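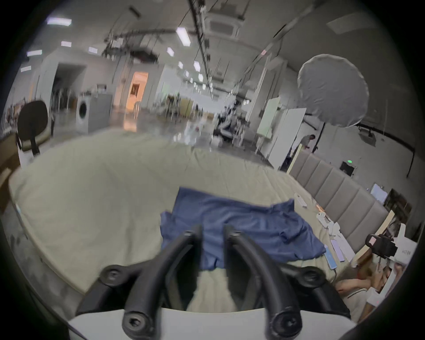 A phone on a mattress beside a crumpled blue cloth.

Hokcombe Community Help > Money > Digital currency

Withdrawal held by Clident, asking for proof of where coins came from

tealkettle
Posted Mon 14 June

I have an account with Clident which I've used on and off for a few years without trouble. Last week I moved some bitcoin into it from my Metwally wallet, sold the lot, and asked for the pounds to be paid out to my current account at Prunham. The sale went through. The withdrawal has been "under review" for four days.

I've now had an email asking for "source of funds" and "evidence of ownership of the sending wallet". It also lists 32 incoming transfers to that wallet and wants me to explain each one. Most of them are small. Some were from a friend paying me back for things, some were from an exchange that has since closed, and a few I don't recognise at all. The smallest is a few pence.

I haven't done anything wrong and I don't owe tax on it as far as I know. What I'd like to know is:

Are they allowed to hold my pounds when it's the coins they're asking about?

What do they want as proof when the exchange I bought from doesn't exist any more?

Would it be quicker to cancel the withdrawal and send the money back out as coins to the Metwally wallet?

I need the money by the start of July for a car, so not desperate but I don't want it dragging on.

ledgerandlunch

Yes, they can hold it. Have a look at the terms you agreed to. There will be a section on checks and it will say they can delay a payment while they carry them out. The pounds came from selling the coins, so as far as they are concerned it is the same money. Firms like this have to carry out anti-money-laundering checks on their customers, and that includes asking where things came from. Getting the email doesn't mean they think you are a criminal. Often a transfer is flagged by software that looks at the history of the coins, and somebody then has to go through it by hand.

For proof, I'd send the following, all in one go if you can:

Bank statements showing the payments you made to the old exchange. Your bank should be able to supply older ones even if they've dropped off the app. Ask for PDFs. Mine rejected screenshots.

Any emails from the old exchange. Search your inbox for the word "order" or "confirmation" along with the name. Welcome emails count for something too, they show you had an account at the time.

The transaction ID for each transfer from the old exchange to your wallet. These are public and will still be there whether the company is or not. In Metwally you tap the transfer and copy the long string of letters and numbers.

A short note for the ones from your friend, saying what the payment was for, with messages if you still have them.

For wallet ownership they normally ask you to sign a message from the wallet or send a small set amount from it. Follow the instructions inside your Clident account and not from a link in an email. They will never need your recovery phrase. If anyone asks for that, stop, it's a scam.

For the ones you don't recognise, say that you don't recognise them. Don't make something up. Tiny amounts get sent to thousands of wallets at a time by strangers and the people doing the checks will have seen it before. I'd put everything in a spreadsheet with one row per transfer: date, amount, transaction ID, who from, what for, and which file the proof is in. It took me an evening, and the reply came back a lot faster than when I'd been sending bits and pieces.

On cancelling, I wouldn't. You probably won't be able to while the review is open, and trying to move it elsewhere straight after being asked about it doesn't look good.

On tax, do check. Selling coins for pounds counts as a disposal, so it depends on your gain over the whole tax year and what the allowance was for that year. You'll have all the dates in front of you anyway once you've done the spreadsheet.

mossybank114

Had this with a different exchange. They kept mine for ages and then just paid it with no explanation. I sent them my payslips and a photo of my passport, don't know which one did it. Wouldn't use them again.

fourth_floor_flat

Agree with most of the first reply. A couple of things to add.

Put in a formal complaint if they go quiet. Use the word "complaint" and keep the reference number. A lot of firms work to a limit of 8 weeks for a final response, but whether you can then go to the ombudsman depends on which part of the firm's business the complaint is about, and crypto isn't always covered. Their complaints page should tell you where you stand.

Also ring Prunham before the money arrives. Some banks and building societies stop payments coming in from exchanges, or limit them, and you could get through one review and land in another. Ask whether they accept payments from Clident and whether there's a limit. Keep the same set of documents ready in case they want to see them too.

I wouldn't pay a deposit on the car until the money is in your account.

tealkettle

Thanks all. Prunham say they do accept payments from Clident but may ring me about it. Bank statements ordered, and I've found the old welcome email. Starting the spreadsheet tonight.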